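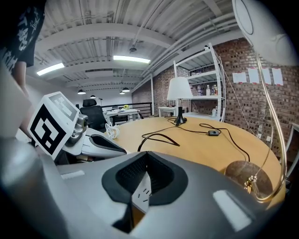
How do you look after a gripper?

A gripper is a hand that has been to a very strict school. It can open and it can close, and it is expected to do both all day without sighing.

At the Brisero workshop, hand care belongs to Minttu Mäkelä. She starts with the finger pads. They are black rubber with a fine pattern on them, a bit like the sole of a trainer, and they do the same job: they stop things slipping. Rubber picks up dust and fluff, and a fluffy finger drops spoons. So Minttu wipes each pad with a damp cloth, then goes into the notch with a soft toothbrush. (Her own toothbrush lives at home. Visitors always ask.)

Next comes the lens. One thumbprint and the camera sees fog — rather like you, before breakfast.

Some grippers also wear a cube with blocky black squares on it. The pattern tells a computer where the hand is and which way it is tilted. If the cube is loose, the computer will be wrong, and very sure of itself. Minttu gives it a gentle wiggle. A good cube doesn't wiggle back.

Last of all, she opens and closes the fingers 17 times and listens. A smooth hand makes a quiet swish. A gritty one crunches like toast, and goes off to Kohei Ogura, who owns the tiny screwdrivers.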